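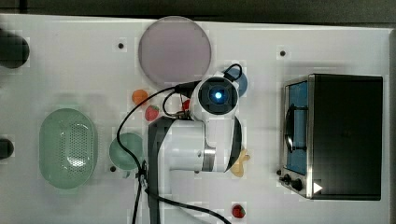
Cost Overruns and Shared Spending in a Two-Company Robotaxi Program: Brekine Motors and Waaka

Student project report, course Transport Business and Technology
January 2024

1. Introduction

In this report I study how two companies divided the costs of one self-driving car program. Brekine Motors builds small electric vans. Waaka develops the driving software and has no factory. The two companies agreed to run a robotaxi service in the town of Carum, and each of them had a different idea of what the service would cost.

I chose this subject after our second lecture on partnerships in the car industry. In most of our reading, the technology is explained well, but the question of who pays for the sensors, the parking places and the cleaning gets only a few lines.

2. Sources and method

I used three kinds of material: the yearly letters of both companies to their shareholders, the public part of the permit file in Carum, and the price list of Flurnex, the supplier of the lidar units. The letters are not easy to compare. Brekine counts a van as a cost in the month when it leaves the factory, and Waaka counts it when it first carries a passenger. I moved all Waaka figures to the Brekine system. For two vans I could not find the factory month, so I left them out of the tables.

I also sent a list of questions to both companies. Waaka answered four of them by e-mail. From Brekine I received only a brochure.

3. The agreement

The first plan was for a fleet of 2,000 vans in three towns. Brekine would pay for the vehicles and Waaka would pay for everything mounted on them. Repairs were shared in equal parts. Insurance is not mentioned in the first version of the agreement, and it was added in a supplement eight months later.

The plan was then reduced to Carum alone, with 1,000 vans. At the end of the period which I studied, 581 were registered in the permit file. The shareholder letter of Brekine still uses the old fleet size in one table, and this confused me for some time.

4. Results

4.1 Vehicles
Brekine spent less than planned on vehicles in both years. The main cause is the smaller fleet. When I calculate the cost for each van, it is higher than in the plan, as the sliding door was designed again after the first winter.

4.2 Sensors
Waaka ordered over 1,550 lidar units from Flurnex before the fleet was reduced. Each van needs two units, so the order was larger than the registered fleet required. The rest is listed in the letter as spare parts. I think this is correct as accounting, but a reader could believe that Waaka had many broken sensors, and the repair records do not show this.

4.3 Depots
The depots were the largest surprise for me. The agreement says that the depot belongs to "operations," and both companies have a department with this name. In the first year both of them paid for the same charging equipment, and the correction appears one year later as income for Waaka.

5. Discussion

A company can report that it stayed under its budget while the program is late. In the Brekine letter, the lower spending is presented as good discipline. In my opinion the reader should also be told how many vans are on the road, on the same page if possible.

The weak point of my work is the period before the supplement, when insurance was paid by Waaka without a separate line. I estimated it from the later months. If the vans drove much less in the beginning, my estimate is too high.

6. Further work

The permit file for the next year will include the number of trips. With it, the cost of one trip could be calculated for each company. I would also like to compare the depot costs with those of an ordinary taxi firm in Carum, if one of them agrees to share its books.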